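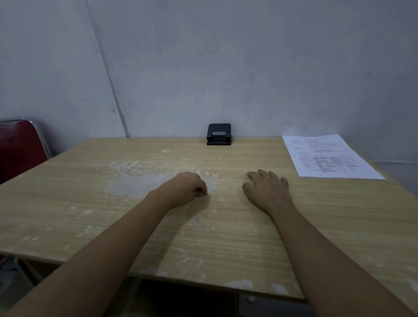

October, start 8:40

Lap joint shear, second round. Purpose is to settle whether the Bralik adhesive can replace the old stock for the drawer frames before Ekrem Uçar commits to a bulk order. The first round was spoiled by uneven clamping and I am not carrying any of those values forward.

**Material**

Beech strips from Indwood, planed both faces the same morning they were glued. Growth rings close to vertical in all of them. One strip had a small pin knot near the overlap and went back on the rack. Moisture readings were taken with the pin meter along the length, not only at the ends. The ends read drier than the middle by more than I like, so I trimmed them before cutting to length.

Six specimens per adhesive, two adhesives: Bralik (new) and Sosto (what we have been using). Sosto came from the opened tub, stirred, no skin on top. Bralik was a fresh container.

**Glue-up**

Same spreader for both, washed between. Single-sided application, then a rub joint to distribute before clamping. Dorottya's jig keeps the overlap constant and stops the pieces creeping when the screw comes down, which was the whole trouble last time. Squeeze-out was continuous on both sides for all the Sosto pieces. Two Bralik pieces (B3 and B5) had a short dry stretch along one side. I left them in and marked them.

Bralik grabs faster. By the time the last piece was in the jig the glue on it had started to drag. For anything bigger than a drawer front we would need a second pair of hands or a smaller batch.

Left in clamps overnight, then on stickers in the office, where the temperature moves less than on the shop floor.

**Test**

Tension on the small frame, slow crosshead. Proof load of 2,000 N first, hold, look for movement at the glue line, then on to failure. Wedge grips were retightened after each specimen. Zero was checked between the two groups and had not drifted.

All Sosto specimens held proof. All Bralik specimens held proof except B3, which let go during the hold with a dull sound and no warning on the trace. The face of B3 showed bare wood along the side with the dry stretch, so I read it as a spread fault.

Highest single value was B6 at 3,370 N, failing almost entirely in the wood. The other Bralik pieces came in below that and were scattered. Sosto was lower at the top end but much tighter. Full loads are on the printed sheets in the ring binder behind this entry, punched and filed in specimen order.

**Failure surfaces**

- Sosto: mixed, mostly wood fiber on both faces, a little clean glue toward the ends of the overlap.
- Bralik: heavy fiber tear where coverage was good. Shiny, unbroken film where it was not. B5 shows both on the same face.
- No sign of starved joints from overclamping in either group.

I put a drop of iodine on the offcuts to see the spread more clearly. It did nothing useful on Bralik. Not worth repeating.

**Remarks**

Laurier Campbell came by during the Bralik run and asked whether the rub joint was doing more harm than good with a fast adhesive. Fair question. If the film is already drying at the edges, rubbing may drag it off instead of spreading it. The dry stretches on B3 and B5 are both on the leading side of the rub, which fits – but it is thin evidence.

Erzsébet Szűcs wants the drawer frames judged on racking as well as shear. Agreed, though that needs a full corner, and the corner jig is still at Uçar with the sample cabinets. Hacer Değirmenci has the key to the store there and will send it back with the next load.

**Next**

- Repeat Bralik with double-sided application and no rub. Same beech if enough is left, otherwise ask Indwood for the same batch.
- Time the open period properly with a stopwatch at the bench. Today's note on it is only an impression.
- Keep B3, B5 and B6 faces in the labeled bag. Do not sand them.
- Tell Ekrem to hold the bulk order until the repeat is in.

Frame wiped down, grips off and oiled. The lower left jaw has a burr on the second tooth and wants a stone before the next run.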